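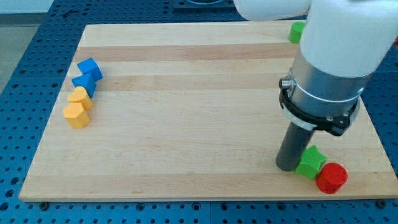 The second life of an old tablet

Most homes I know have a tablet in a drawer. Mine stayed there for two years, until the small company Fukosden released Prendoler, an app which turns an older tablet into a side screen for the computer. I wanted to see if this is a serious tool or only a toy.

The installation took ten minutes, and half of this was looking for my password. After it, the tablet stood next to my laptop and showed my mail and my calendar. The text was sharp. When I moved a window quickly, there was a small delay, and with video the delay became annoying.

The rival product, Wetorell, works by cable only. I found it faster, but the cable is always in the way of my cup, and it asks for a yearly payment. Prendoler is paid once. Both lose the connection when the laptop goes to sleep, and both need some five seconds to find it again.

The battery is the weak point. On Sunday I worked without the charger and the tablet was empty before lunch. Varela, who make the stand I used, sell a version with charging inside – it is heavy, but it solved the problem for me.

I still would not draw or edit photographs on such a screen. For mail, notes and a long chat with colleagues it is enough, and my tablet has not gone back to the drawer.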